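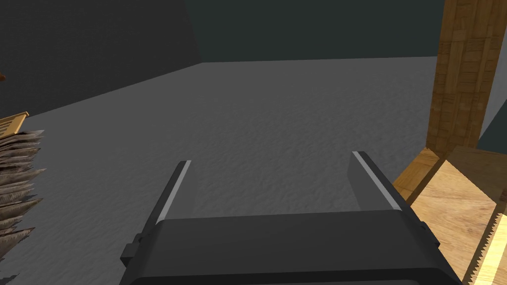
Call for Participants: Working Group on Good Practice in Simulated Robot Testing

Navport invites applications to a working group that will draft shared rules for testing robots in simulation before they are used in homes and workplaces. The group will be chaired by Nilmini Munasinghe and will hold its first meeting in November.
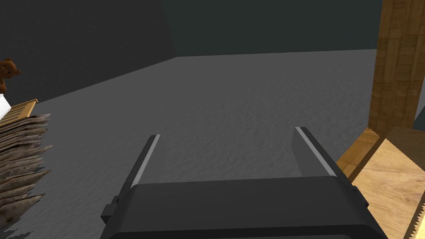

Open gripper above a gray floor, simulated view.

Participants will review draft rules on clearance from walls and furniture, reporting of contacts, and the records to be kept for each run. The present draft draws on 177 comments received during the first consultation.
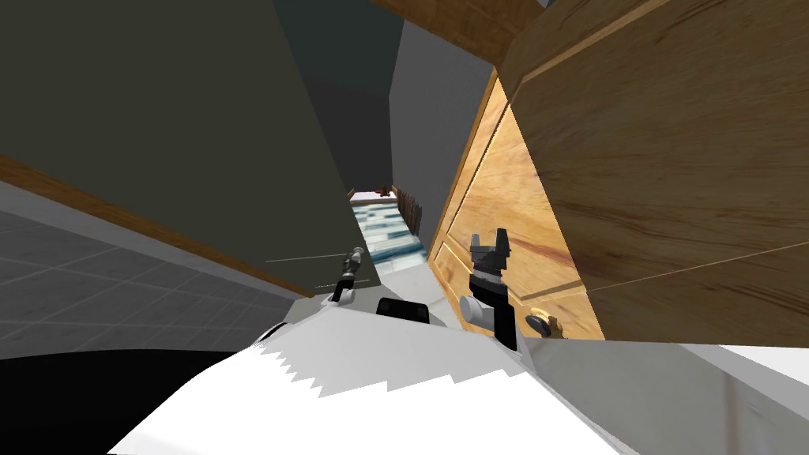 Two grippers beside a wooden cabinet, simulated view.

Applicants should have experience in robot operation, safety review, or technical writing. Programming skills are welcome but are not required. Employees of robot manufacturers may apply and must declare their interests in writing.

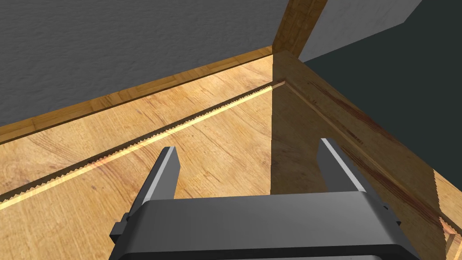
Members are expected to attend all meetings and to submit written comments on each draft. Each member will receive a stipend of $2,740 upon completion of the work. Travel costs are reimbursed separately, up to $2,000 per member.

Applications should include a resume and a one-page statement of interest, addressed to Obadia Nyamweya, Standards Office, Navport. The closing date is 9 September 2026. Incomplete applications will not be considered.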